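Ghauri salad

Ghauri salad is a cold dish of cucumber, yoghurt and roasted chickpea flour, eaten mostly as a side dish with rice or flat bread. 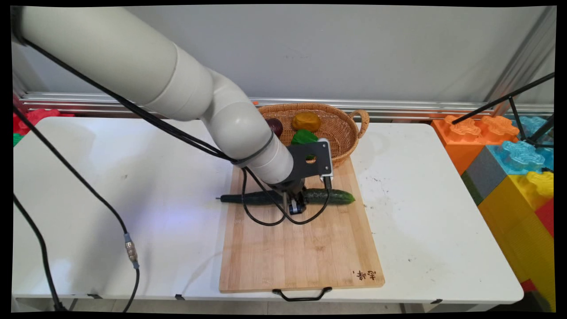

Origin and name

The dish takes its name from the Ghauri, a small restaurant in Breda where it was first put on the menu. The cook Mudassar Satti prepared it there as a summer starter, based on the raita that his family ate at home. Raita is normally thin enough to pour. Satti wanted something that could stand on a plate, and he thickened the yoghurt with chickpea flour which he had roasted in a dry pan. In the first years the dish was written on the menu only as "cucumber of the house". Guests began to ask for "the Ghauri salad", and this name remained.

The recipe became known outside the town through Noreen Cheema, who included it in a booklet of home recipes. Her version leaves out the green chilli and uses more mint. Most cooks in Clevville, where the booklet was sold at the December market, know only this milder form.

Ingredients

The basic recipe for 4 persons asks for 2 cucumbers, thick plain yoghurt, chickpea flour, salt, roasted cumin, fresh mint and lemon juice. Green chilli is part of the restaurant version. Garlic is sometimes added, although Satti did not use it. A vegan variant is made with unsweetened soya yoghurt, and it needs a little more lemon juice.

Preparation

The cucumbers are halved lengthwise, the seeds are scraped out with a spoon, and the flesh is cut into thin half-moons. They are salted and left in a sieve for 14 minutes, then pressed by hand. The chickpea flour is roasted on low heat until it smells of nuts and becomes slightly darker. It must cool completely before it is stirred into the yoghurt — warm flour forms lumps which are difficult to remove. The cucumber goes in last, together with the mint and the lemon juice. Cumin is sprinkled on top at the table.

The peel is usually kept. With older cucumbers, where the peel can be bitter, it is taken off in strips.

Serving and keeping

The salad is served cold, in a shallow bowl. It goes well with lentils, fried aubergine and grilled fish. After one night in the refrigerator it becomes watery, but it can still be used as a sauce. Freezing is not suitable, as the yoghurt separates.

Similar dishes

Ghauri salad is related to raita, and it has some likeness to the Greek tzatziki and the Turkish cacık. It differs from all of these by the roasted flour, which gives it a heavier texture and a pale brown colour. A version with grated carrot in place of cucumber is called "red Ghauri" in Breda, and it is prepared without mint.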